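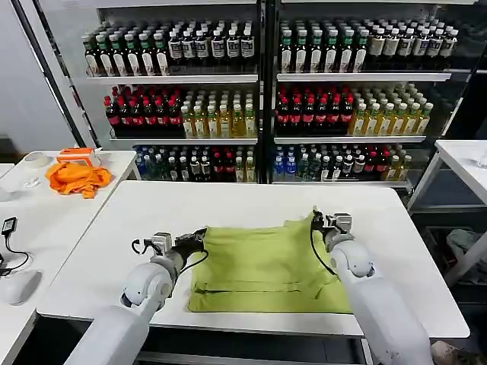 Two-arm cell on the green shirt, mid-fold.

Right gripper drops out mid-fold, left one keeps going

tangenite
Posted 10/04/2018
Long one, sorry. Two-arm folding cell, parallel grippers, T-shirts only. It ran 211 shirts without a complaint, and then the right gripper started letting go of the corner partway through the second fold. It doesn't open. The controller says closed, the fingers look closed, and the shirt is on its way to the floor anyway.

What bothers me more is the left arm, which carries on as if it still had a partner. Last time it dragged the shirt over the table edge, caught its own wrist cable in the hem and pulled until the force limit tripped. The log for all this reads "fold complete". I admire the confidence.

Tevov controller, Taltico fingers, stock pads. Anyone seen this?

stikix_survivor
Pads. It's the pads. They glaze over with lint and after that you're holding cotton with two polished spoons. Wipe them with alcohol and see if it comes back.

tangenite
Wiped them. Got 32 good folds, then the same thing.

stikix_survivor
So wipe them every 30.

mostly_torque
I wouldn't touch the pads yet. Look at the cable on that right gripper, it runs down the inner side of the arm. If yours flexes there on every fold you can get a dip in supply, the finger force sags and the position reading never changes. Closed is a position. It tells you nothing about how hard it's squeezing.

stikix_survivor
A cable fault that goes away for 32 shirts when you clean the rubber. Sure.

mostly_torque
He moved the arm to get at the pads, didn't he? Moving things is how cable faults go away.

Cirilo Hinojosa
You can both be right and it's still the wrong argument. Dropping a shirt is a nuisance. An arm that pulls on a snagged cable until it hits the limit is a safety problem, and I'd stop running it today.

What is the force limit set to? And does losing the grip on one side stop the other side, or are they two programs that happen to start at the same time?

tangenite
The second one. They sync at the start of each fold and then trust each other.
The limit is at 67 percent. I didn't set it. I'm not sure anyone did.

Cirilo Hinojosa
Then nobody should be reaching over that table while it's live. Tie the two stops together first and chase the grip afterward.

foldgate
We had a stop for every dropped sleeve back in March and production hated it. The operators ended up standing there pressing reset like it was a slot machine. Slow down on lost grip, don't stop.

Cirilo Hinojosa
How do you slow down on a lost grip your controller doesn't know about?

foldgate
OK, fair. You need the sensor either way.

tangenite
Update. Stops are tied together and the limit is way down. Put a meter on the right gripper supply and ran folds with no shirt, and there is a dip when the elbow comes in. Small but it's there every time. Rerouted the cable with more slack.

mostly_torque
I'll take my apology in writing.

tangenite
Not so fast – it dropped another one after the reroute. Then I changed the pads too, and it hasn't dropped any since, but I've only done a short run.

stikix_survivor
PADS

mostly_torque
You changed two things. You have learned nothing.

tangenite
I have learned to leave it alone until the 800 run. The old pads are in a bag if somebody wants me to put them back on with the new routing. I don't want to.

Cirilo Hinojosa
Put them back on. And fix whatever writes "fold complete" in that log, it's been lying to you this whole time.

foldgate
Ours says "fold complete" when the table is empty. I thought that was a feature.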